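Nellel Undercounter Drinks Fridge, 18-inch

Sold by Altmont Kitchen & Bar Supply
Price: $455
Finish: matte gray or white
In stock at our Drukov Street warehouse

The Nellel is a small fridge that goes under a counter and keeps drinks cold. We mention this first since the box it comes in uses the phrase "beverage lifestyle center," and we have had calls.

It is 18 inches wide, so it fits the gap left by a trash compactor, an appliance that a great many American kitchens were sold in the eighties and have been quietly hiding cookbooks in ever since. Pull out the compactor, sweep up whatever is behind it, and the Nellel slides in with a little room on each side. If your gap is narrower than that, no amount of leaning on it will help. Measure at the top, the middle and the floor. Old cabinets like to surprise you at the floor.

The door

The door is solid. Glass doors look great in a showroom, where someone comes by every morning to turn all the labels forward. In a house they show your guests half a lemon and a jar you have been meaning to deal with. Glass also leaks cold, and the light has to be pretty to justify itself.

The hinges are from Jankauskaitė, a hardware firm whose catalog is the only one we have ever read for pleasure. They are heavier than a fridge this size needs. You can swap the door to open from the other side with the wrench taped inside the kick panel, in twenty minutes if you read the sheet and an afternoon if you don't. The gasket pulls off for washing. Push the corners in first when you put it back.

Inside

Three wire shelves and a floor. The shelves slide out to a stop and then, with a lift, all the way. The wires run front to back, so bottles glide and small cans wobble. If you mostly buy small cans, get the flat shelf mats ($18 for the set) and stop swearing at breakfast.

The top shelf has a cutout on the right for tall bottles. It will take a standard wine bottle standing up, and most sparkling ones. It will not take the giant bottle somebody gives you at a retirement party. You'll have to drink that.

There is no freezer compartment. Freezer compartments in fridges this size exist to grow a snowball with one bag of peas inside it, and we think it was brave of Nellel to leave it out. There is no ice maker, no water line and no app. The light is white. It cannot be made purple.

Temperature

A dial on the inside wall goes from 1 to 5. Setting 3 is right for nearly everyone, and we recommend turning it there on the first day and then forgetting where it is. Setting 5 will freeze seltzer at the back in a warm week. Setting 1 suits red wine, or people who have strong feelings about beer.

Let it stand upright for a few hours before plugging it in, longer if it rode home on its side in your hatchback. Then give it a full day empty before you load it. Loading it warm and opening it every ten minutes to check is a popular method and slows things down a lot.

Noise

It hums. Any fridge hums, including the ones whose brochures compare them to a library. This one makes a low, even sound when the compressor runs and a single click when it stops. We keep one under the front desk, next to the phone, and callers don't hear it. We do hear the click, and a few of us have grown fond of it.

If yours rattles, it is touching something. Check the cabinet side, then the plug, then whatever you stored on top.

Power and placement

Regular three-prong outlet. Rated use is 158 kWh a year at setting 3. The vent is at the front, under the door, so it can be built in without cutting a hole in anything. Do not cover the vent with a rug. Do not let the dog discover that the vent is warm, unless you are prepared to have a dog there for good.

Indoors only. We know it looks fine on the porch. The warranty people know it too, and they can tell from the screws.

Specifications

Width: 18 in.
Shelves: 3, wire, removable
Door: solid, reversible
Defrost: automatic
Controls: one dial
Feet: 4, adjustable, front pair reachable with the kick panel off
Cord: exits lower left
Lock: none (see below)
Warranty: two years parts and labor, five on the compressor

Common complaints, in the order we receive them

The manual is thin. It is. The first page is a drawing of a happy man with a level, and it goes downhill from there. We wrote our own two-page sheet in April and we tuck it inside the door.

The gray shows fingerprints. The white shows everything else.

No lock. Nellel sells an add-on latch for households with teenagers. It keeps out teenagers who were not very thirsty.

The handle is short. You get used to it. We said the same thing to the factory and they told us we would get used to it.

Delivery and returns

Curbside delivery is included within the city. Bringing it up stairs costs extra, and a spiral staircase costs extra and a conversation. Returns are accepted for 30 days if the fridge is clean and dry and still has its shelves. We have been sent back one with a sandwich in it. The refund went through, less the shelves.

The first 3000 units had a door sensor that could stick and leave the light on. If your serial plate has a blue dot, you have a newer one. If there's no dot, call us and we will mail the part, which pushes in by thumb.

Price good as of July 1, 2019. Mats, latch and trim kit sold separately, and you will need the trim kit only if your cabinets were built by someone in a hurry. 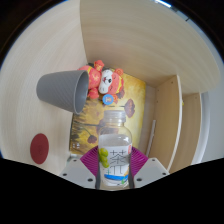 Trim kits come in gray and white to match the doors. Please check which fridge you own before ordering; we take the wrong color back, but you pay the postage.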